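Foro Papel y Tinta > Coleccionismo > Revistas extranjeras

Tema: ¡Mi primera revista china! Portada preciosa de 环球人物 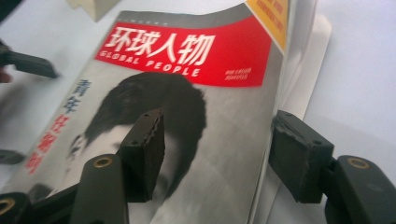 Global People, con retrato en blanco y negro en portada

vorkia_19
¡Hola a todos! Llevaba desde junio detrás de una de estas y por fin la tengo en la mesa. Me encanta la portada - el banner rojo enorme con el título en blanco y debajo la foto en blanco y negro de un chico joven con una mata de pelo tremenda. No leo chino, pero he buscado los dos caracteres azules, 青年, y significan "juventud". ¿Alguien colecciona esta cabecera? ¿Cómo las guardáis?

Jikent
¡Qué maravilla! Yo tengo 6 y la que más me gusta es también de retrato. Funda de polipropileno con cartón detrás, y de pie en la caja.

flonier
De pie no, por favor. Las grapadas se comban en cuanto la caja no va llena. Yo las pongo tumbadas, en montones de 4 como mucho, y van perfectas.

Jikent
Pues las mías llevan años de pie y están rectas. Con el cartón no se comba nada, flonier.

flonier
Con cartón bueno, puede. Con el que viene en los packs baratos se me doblaron 2.

chantharasri
Yo me voy a la portada, que es lo bonito. A mí tanto rojo me come la foto, la verdad. Con la cabecera más pequeña ese retrato luciría el doble.

vorkia_19
¡Uy, a mí me pasa al revés! El rojo es lo que me enamoró, y con el gris de la foto salta muchísimo. La columna de caracteres rojos junto al borde también me gusta, aunque todavía no la he traducido.

chantharasri
Para gustos... Si pones una foto de esa columna más de cerca te ayudo, estudié dos cursos de chino y algo me queda.

vorkia_19
¡Hecho! Esta noche la subo. Y pido fundas - con cartón del bueno, flonier.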